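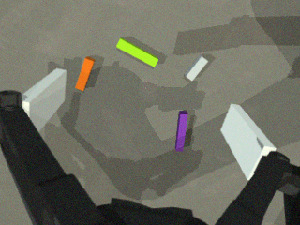

Fig. 2. Wrist view in the simulator, jaws open, four blocks on the table.

4. Recording demos in sim

Do section 3 first (controller paired, wrist view showing). If the wrist view is black, restart the viewer, not the whole session. Saves you the reload.

4.1 Before you hit record

1. Open the Plirnusari project, load the block table task. Check the task name in the title bar – the old one loads by default on some machines.
2. Press Home. Wait for the arm to stop.
3. Open the jaws all the way. Both pads should be in view, like Fig. 2. One pad missing = camera mount didn't load, go back to 3.
4. Check the blocks. Green, orange, white, purple. All on the table, none touching a pad.
5. Type the instruction in the text box. Lower case, no period. "pick up the purple block". Name the color every time.

Note: shadows stay ON. The arm throws a big one right across the work area and people keep switching it off becuase the blocks are easier to see without it. Leave it. Mixed lighting settings inside one batch means the batch gets redone.

4.2 Recording

1. Press R. Red dot shows up in the viewer.
2. Move in toward the block named in the instruction. Steady speed. No stopping to think halfway – plan the move before R.
3. Turn the wrist so the pads line up with the long sides of the block. They land at different angles so you'll be turning nearly every time.
4. Close. Wait for the grip light.
5. Lift straight up, hold for 2 seconds.
6. Press R again to stop.
7. Mark it: G for good, B for bad. No mark, no save.

Bumped a neighbor block but still got the right one? Mark G and tick "contact". Wrong block = B, always, even if the lift was nice.

CAUTION: do not press Home while the red dot is on. The reset gets recorded as part of the demo and has to be trimmed by hand.

CAUTION: don't edit the instruction after recording to match what you picked up. Mark B and go again.

4.3 Batches

20 good demos per batch. Bad ones don't count toward the 20 but keep them, they get used for the failure set.

Shuffle between demos (press S). If a block lands out of view shuffle again. Don't nudge it back with the gripper.

Spread the colors out over the batch. White gets skipped a lot, it's small and pale on the gray table. Please do your share of white.

4.4 Upload

1. Close the recorder.
2. Run the checker. Fix anything flagged.
3. Push to the Landilside folder, your initials plus batch number.

Error 203 at upload is a missing mark somewhere in the batch. Open the list, sort by mark, blank one will be on top.

Checker problems go to Meifang Shi. Controller or pairing stuff, Derek Holroyd, mornings are best. Send the log file with your mesage, not a screen grab of it.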